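Small Trays, Big Difference: Taming the Stuff by the Door

I have 246 tips on this site now and the ones readers write in about most are still the little ones for keys, coins and mail. So let's do those properly!

Start with one tray. A bowl is pretty but everything slides to the bottom in a heap, and you end up digging for your keys every morning. A shallow tray with a rim keeps it all in one layer (and you can wipe it out in two seconds).

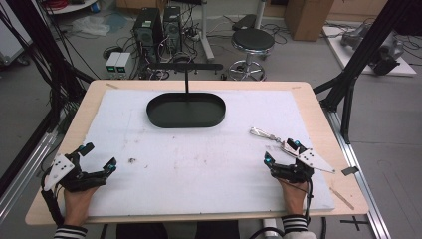 Oval tray with a raised rim, ready to fill.

Next, get the keys up off the bottom. I love a tray with a little stand for this - keys on the arm, coins and earbuds underneath. If yours doesn't have one, a cup hook under a shelf works just as well. Ours in the Vorndale house has held up for years with nothing but a dab of wood glue.
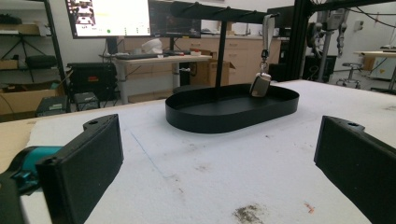
Fabric-strap keychain hung on the arm of the stand.

Put a fabric strap on any key you lose a lot. It's so much easier to grab from the bottom of a bag! Wash straps by hand with dish soap and hang them up overnight.

Scuffs on a white surface? Try a damp cloth with a pinch of baking soda, rub lightly, then wipe again with plain water. Test a corner first, especially on anything soft like foam.

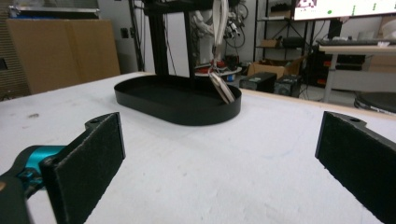
Low walls, flat inside, easy to wipe.

Last one: empty the tray every October, before coat season. I found 4 dead pens and a library card in mine - what a treat to have that space back!

Updated 2/17/18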